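How many grasp demos before I retrain?
Posted by Rodel Pascual in Data Collection

Hi all, I've been recording demos with a hand-held gripper for a pick-up policy (just me, evenings, in the lab at Sikder). I've got 483 so far and the trained thing still stalls short of the object maybe one go in three. Do I keep grinding toward 3,000 like the Zulgate guide says, or is something off with how I'm recording?

I start every demo with the fingers open and pointed at the target, then go straight in. Same table, same height, same me. Takes 11 seconds a pop. 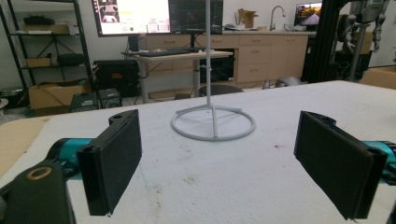

I've also been tossing any take where I wobble or have to correct myself — should I be keeping those? Cheers in advance!

Irena Kwiatkowski
Keep the wobbly ones! They're how it learns to get back on line. Mine stalled exactly like yours until I put them back in. I'd also vary your start, so come in from the left, from up high, even a bit behind. Do 13 starts per object position and retrain before you record any more.

Sunil Kodikara
more data. always more data

Menaka Begum
What Irena said, plus check your timestamps. If the video lags the finger width, the policy closes late or just hovers. Had that for all of January, drove me mad.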